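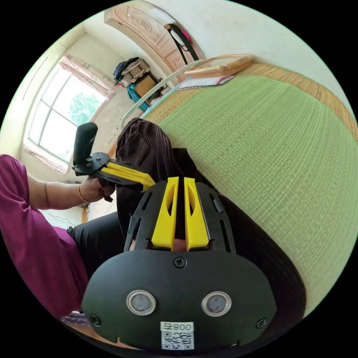 How to record a cloth-folding task for a home robot

Machines are good at rigid things. A mug is the same shape every time it is picked up. A blanket or a pair of trousers isn't, and laundry remains the household chore where most robots are slow or get stuck halfway. The usual way of teaching them at present is to have people do the job with hand-held grippers that record each movement, and then train on the recordings. The steps below are the ones we use at Flultik for folding on a bed. They will also do for a table.

Before you start

You need a pair of hand-held grippers, charged, and one piece of cloth. Begin with something thick. Ribbed or heavy fabric gives the fingers an edge to hold, while thin cotton slides out and bunches up. Leave shirts with buttons until later.

Choose a bed you can reach across without kneeling on it. Push books, trays and loose papers up towards the headboard. A woven mat on top of the mattress helps a lot, as it gives a flatter surface to fold on than a duvet. Daylight from a window is fine, but draw the curtain if the sun falls straight on the cloth.

Step 1. Start from a mess

Drop the cloth on the bed and leave it as it lands. Larysa Tkachuk checks our recordings in Baltport, and in May she turned down 77 of them for starting with the cloth already laid out neatly. A robot in a real bedroom will have to deal with the heap first.

Step 2. Find two corners

Lift the nearest edge with one gripper and run the other along it until you reach a corner. Close the fingers fully. Then find the second corner the same way. If you lose one, put the cloth down and pick it up again. Keep recording, as recoveries are useful to the people doing the training.

Step 3. Lay it flat

Pull the corners apart until the edge is straight, lower it to the mat and draw it towards you. Smooth out large creases with closed fingers. Small ones can stay.

Step 4. Fold

Bring the near edge to the far edge, let go, and move both grippers back before the next fold. Two folds are enough for a small blanket.

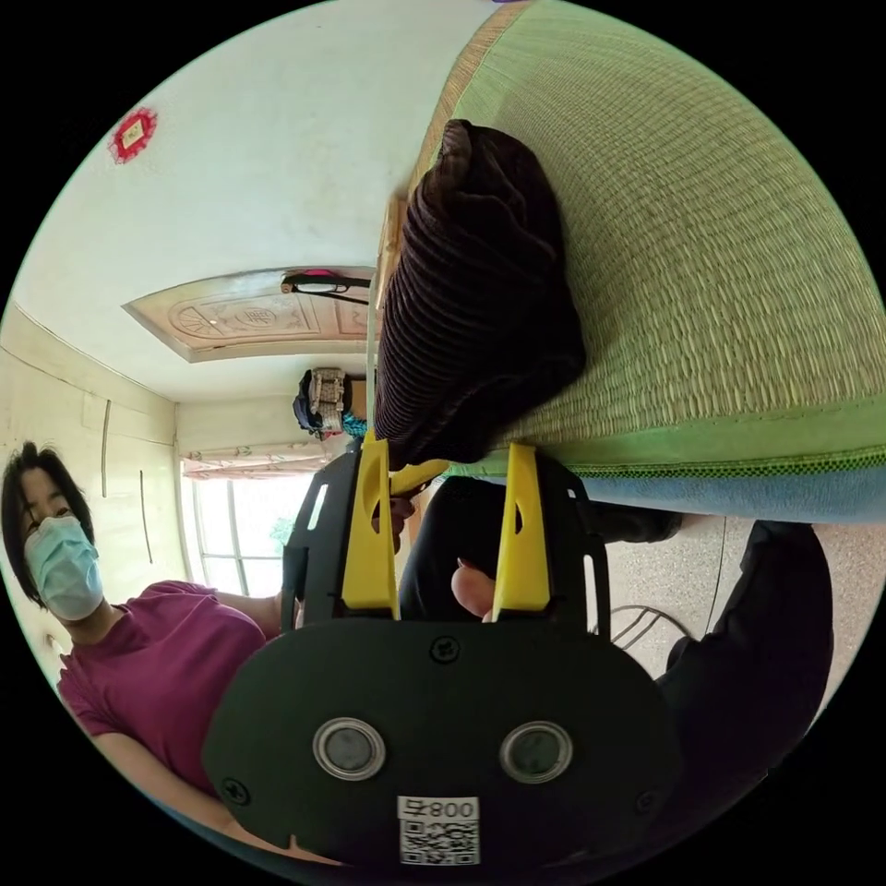
Can a robot fold laundry without help yet?

Some can fold a towel or a plain T-shirt on a clear table, given time. Mixed washing in an ordinary bedroom is still beyond most of them, and a person will usually need to step in when a corner is lost or a sleeve turns inside out.

Step 5. Reset and repeat

Shake the cloth out, drop it again and start a new recording. Change where it lands each time. Plan for up to 40 folds in a session, with a break when your wrists get tired. We ask for 600 of each type of cloth before moving on to the next.

Common problems

Cloth slips while being lifted: take a deeper bite, with a fold of fabric between the fingers instead of a single layer.

The grippers knock together: agree with yourself which hand moves first and stick to it.

Recordings run too long: stop once the last fold is down. Tidying afterwards is a separate task.

Questions about file naming go to Manouchehr Rostami.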